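Project Report: Can a Machine Take Over Bench Chores in a Small Repair Shop?
Submitted by Rhona Menzies
Module: Applied Automation, second project, July

1. Background

Fonport is a shop that refurbishes office desktops for resale. Most of its labor goes into short bench chores: opening a case, pulling memory, swapping a processor, cleaning off old thermal paste, routing cables back out of the way. Each chore takes a trained person a few minutes. The shop wanted to know which of them could be handed to a machine now, which could be handed over with changes to the bench, and which should stay with staff.

The project had two parts. The first was a task survey. I broke the refurbishing job into steps and entered each one in a log, which came to 244 entries. The second was a written assessment of every entry against four criteria: force needed, position tolerance, how well the part can be seen during the step, and what a failed attempt costs.

2. Method

Entries were grouped by the part handled. Each group was scored for a fixed arm with a two-finger gripper working on a tower laid on its side. Dundia, the software used for the log, allows a note of up to 300 characters per entry, and longer remarks were kept in a separate notebook. Steps that a person does with both hands at once were marked and scored twice, once for a single arm and once for a pair.

3. Processor Handling 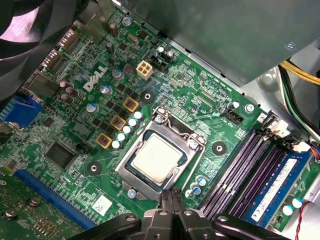
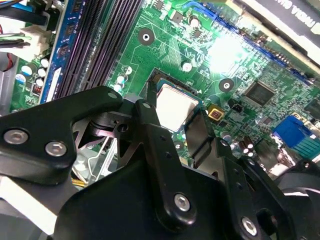
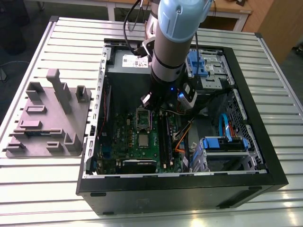

Processor replacement scored lowest of all the groups, although the forces involved are small. The part has to be lowered flat onto the contacts in the right orientation, and a sideways slip can bend them. A bent contact usually means a scrapped board, so the cost of one failure is many times the labor saved. Visibility is the second problem. In the second picture a gripper linkage overlaps the lower left edge of the heat spreader, and a wrist camera with that view has to infer part of the outline. The wide view in the third picture shows the empty socket and the processor resting on the board just below it, but at that distance it gives little help with fine alignment. A workable system would need both views, plus force sensing to detect contact before any load is applied.

The retention hardware adds further steps. A lever or frame must be released, moved clear and later closed against spring pressure. A person does this by feel. For a machine it is a separate motion with its own path and force limit, and the values change from one socket type to the next.

4. Other Groups

Memory modules scored better. The slots are long and straight, the key in the connector rejects a reversed module, and insertion is a single push along one axis. The main risk is a latch that has not closed, and a camera check can find that.

Cables scored poorly. Their position differs in every unit and they move when touched. I see no practical way to automate cable routing at Fonport without a person present.

Screws fell in the middle. Removal is well understood, but stripped heads and mixed screw types would stop the line often.

5. Bench Changes

Fixtures do much of the work that is otherwise asked of the software. A holder that keeps a loose part at a known position and angle turns a search problem into a fixed move. The Livatby tray plan, drawn up for this project, gives every removed part its own pocket. Darwish, the second plan considered, clamps the case and leaves parts in open bins. Livatby is preferred for processors and memory, and Darwish costs less where only screws are removed.

6. Findings

Memory removal and insertion can be automated at Fonport with 2 changes: a case clamp and a parts tray. Processor replacement should remain a staff task until seating can be verified before the lever is closed. Cable work was left out of the costing.

The assessment is limited to desktop towers. Laptops and small-form-factor units were not logged, and the scores should not be applied to them.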